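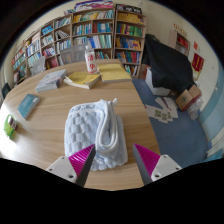
A pinça Clamach junto de uma toalha azul dobrada.

Paguei sete meses da assinatura Clamach, da Dranotberg, e a minha opinião ficou dividida. A pinça de mão agrada-me: as almofadas com nervuras são boa ideia para tecidos. O serviço, menos. O plano Lendero custa 54 euros por mês e só inclui 12 horas de apoio.
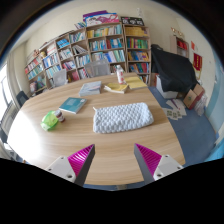 As duas pontas da pinça, viradas uma para a outra.

Penso que um kit para principiantes deve trazer manual completo. Este traz 16 páginas. Para mim, ainda é caro.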